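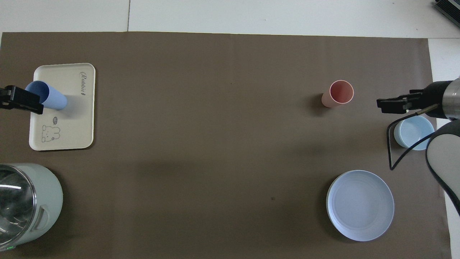 Photo: Leilani Begay / Brultholm

Visit to the Ternell test room, September

Four of us from the Brultholm safety group drove over to Ternell to see the two-arm table-clearing setup and to hear about the stop fault they had earlier in the summer. Delia Coman met us at the door and took us straight to the test room, which is smaller than I expected.

The job is simple to describe. Two arms share one table and sort ordinary kitchen things: cups, plates, a bowl, a tray, an electric kettle. Each arm has its own controller. A program called Tufa sits over both and decides which arm may enter the middle of the table.

The fault came on run 367. Abdelghani Bouzid was at the desk and pressed stop after the left arm picked up a cup at a bad angle. The left arm stopped. The right arm kept going for 3 seconds, finished its move and set a plate down on top of the other gripper. No one was hurt and the plate survived, but one finger was bent and had to be replaced.

Elikem Dramani went through the logs with us. The stop button sent its signal to Tufa, and Tufa passed it on to the controllers one after the other. On that run the second message sat behind a batch of position data. The button had been tested every week – but always with the arms parked, when there was no traffic on the line.

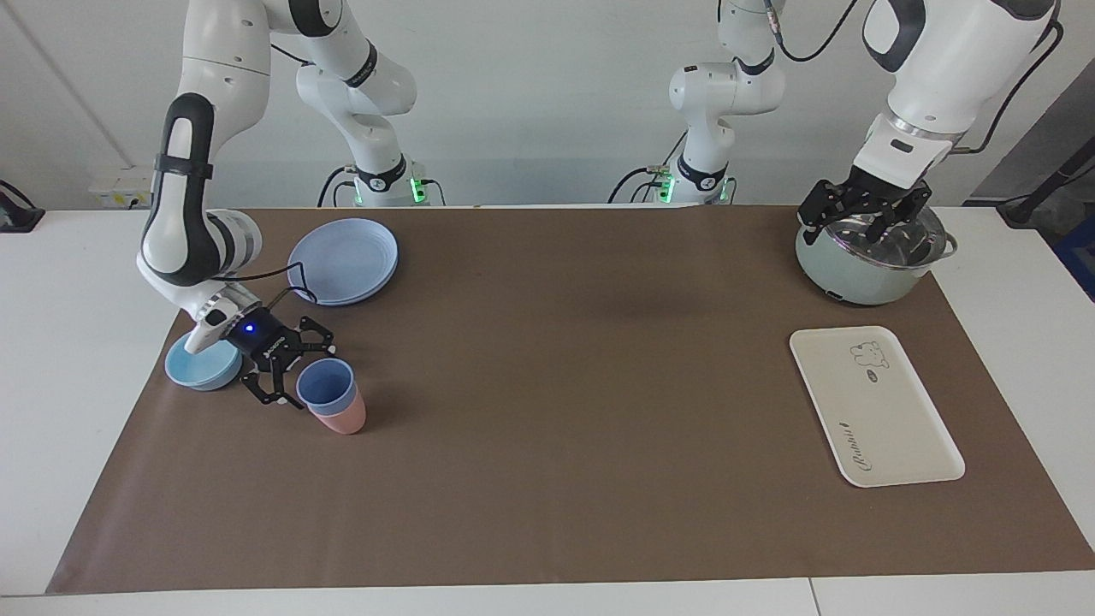
Both arms at the table, with the cookware and the tray.

The repair was mostly wiring. The button now cuts both controllers directly, and Tufa is only told about it afterward. The weekly test is done with both arms moving. Elikem let each of us press the button during a run, and the arms stopped together every time.

We asked about the cables. So-ying Chiu from our side was worried about the loops near the wrists, which could catch on a handle or a rim. Delia agreed and said they have asked Prandard, who did the installation, for a shorter run with clips. No date for that yet.

Two points we took home for our own cell. Our stop test is also done with everything parked, and our button also goes through software first. Leilani is checking the wiring drawings. Ternell will send us their revised test sheet, and I will pass it around when it comes.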